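Bilge pump cycling with no visible water: troubleshooting log
Last updated: March

Boat: Skunden 600 cabin cruiser, kept afloat on a shore power berth
Pump: Drilteck automatic, rated 1,000 gallons per hour
Status: Closed

Problem as reported
The aft bilge pump starts by itself, runs a few seconds and stops. It does this day and night with the boat tied up. The owner sees no water above the bottom of the strainer. House battery was low after a weekend away with the charger off.

First checks
Battery switch off, pump still cycles. This is normal on this boat. The pump has its own feed straight from the battery through a 5 amp fuse. Fuse good, holder slightly green, cleaned and put back.

Opened the aft hatch and took out the loose gear. Wiped the lockers and the shelf over the engine space before going further, as dust and lint end up in the strainer.
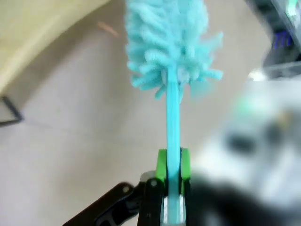

Duster, aqua, plastic handle.

Pulled the strainer. Some hair and a piece of cable tie, not enough to block it. Float moves freely by hand. Pump runs when the float is lifted and stops when it is dropped. Float switch ruled out for now.

Water source
Dried the bilge with towels and laid paper under the stern gland, both seacocks and the rudder stock. Left it 20 minutes. All paper dry except a damp patch at the pump itself.

Filled the bilge from a bucket until the pump started. It cleared the water, shut off, and then the water in the discharge hose ran back down and lifted the float again. The hose is long and has a low loop behind the water heater, so it holds a fair amount. The same water was going up and down all day.

A check valve had been fitted in the hose at some point (Tellent, plastic body). The flap was stuck open with grit. Removed the valve. We do not like check valves in a bilge line anyway, as they can stick shut too.

Fix
1. Shortened the discharge hose and took out the low loop.
2. Ran the hose up to a high point under the deck, then down to the hull fitting.
3. Replaced both hose clamps.
4. Moved the float switch up slightly on its bracket so the water left in the hose cannot reach it.

Run time test
Wrote down the pump counter reading at the start and checked it by the clock at 9 a.m., noon and 4 p.m.
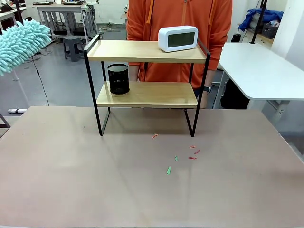 Two-tier shelf with digital clock.

No starts between readings. Filled from the bucket again, pump ran once and stayed off. Counter went up by one.

Left to do
The high water alarm (Sung) works on its test button but has not been tested with water. Owner to do this at haul-out. Replace the fuse holder at the same time.

Comments (3)

portside_pete: Same thing on mine. I changed two float switches before I looked at the hose. Mine had a dip behind the fuel tank.

Gullwing: What size hose did you use? Mine is ribbed and I have read that smooth is better.

Reply from the workshop: Smooth wall, same inside diameter as the pump outlet. Ribbed hose slows the flow and holds dirt. Change it when you can get at it.

Contact the service desk | Copyright, all rights reserved | Back to top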